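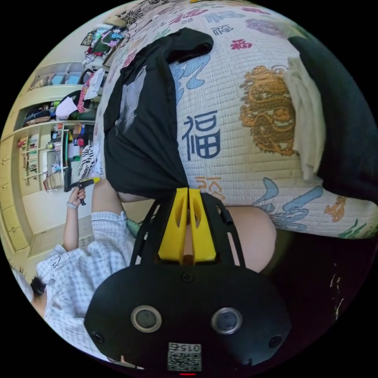

Last updated: March

Equipment corner: what we're buying next, and what we're not

Okay, so the money came through (yay!) and I've had the same conversation in the kitchen so many times now that I'm just going to write it down. Yes, we're getting more hand-held grippers. No, we're not getting a second arm this year. I know, I know. I wanted the arm too, and I had a spot picked out for it and everything.

The way I see it, the arm we have sits idle more than anybody likes to admit, and it's mostly idle because it's waiting on demonstrations. The folding and tidying work happens in people's homes, on beds and sofas and wherever the clothes are, and you can't wheel an arm up two flights of stairs every time somebody has a pile of T-shirts. The hand-helds go in a backpack. So that's where the first chunk goes, and if you were hoping for a long debate about it, sorry, we had that in February and it ate a whole afternoon.

I got quotes from three places. Enach was the cheapest per unit, but they only sell singles, and a person doing two-handed work needs a pair that has been set up as a pair. I asked if they'd match them for us and got a very polite paragraph that I think meant no. Skunley sells a kit with two grippers, a charger and a case for $700, and the case is good, the kind with a latch you can work with your elbow. Matos came in higher and wanted us on a service plan from day one. Their support people were lovely, so I'm keeping the quote in the folder for next year.

We're going with Skunley, four kits to start, which comes to $2,800 before shipping. If those hold up through the summer I'll ask for two more in the fall.

Now the boring stuff, which is where I always blow the budget. Finger pads! They wear out faster than you'd believe, especially on towels and anything quilted, and last year I didn't put in a single dollar for them and ended up begging. This time there's a line for 50 spare pads, plus screws, plus labels. Please, please don't peel the number labels off, even if they look ratty. If yours is coming loose, bring it to me and I'll print a new one. I spent most of a morning trying to work out which recordings went with which gripper when two of them lost their labels in the same week, and I don't want to live through that again.

Storage is the other one. We filled 41 percent of the big drive by the end of winter, and that was with fewer people out collecting than we'll have from here on. Deolinda Tavares has been pricing a second drive for me and she thinks we should buy it now, before we're deleting things at midnight to make room. I agree with her, so it's in. She also wants a proper shelf for the chargers, and I've said maybe.

What I haven't figured out yet is the time. Everybody's sheet says a session is 30 minutes, but that doesn't include carrying the stuff over, clearing a place to sit, charging, checking the recordings or putting the laundry back where you found it. If you've been collecting at home, could you jot down how long the whole thing takes you, door to door? A sticky note is fine. I'd like to pay people for the real number, and I can't plan for it if I'm guessing.

A few of you asked about the Zakholm arm, the one from the open house. It's beautiful! I stood there opening and closing the thing like a kid. But it needs a bench, it needs its own circuit, and the training is extra, and by the time I'd added all that up I was looking at our entire year. I've told them we'll talk again once we've got enough two-handed folding data to keep an arm busy all week.

If you want one of the new kits, put your name on the list outside my office and write what you'd use it for (clothes, dishes, shelves, whatever). People doing both hands at once go first. Old grippers stay in service, so hang on to yours until I come find you. And if you've got a charger at home that belongs to us, I'm missing three.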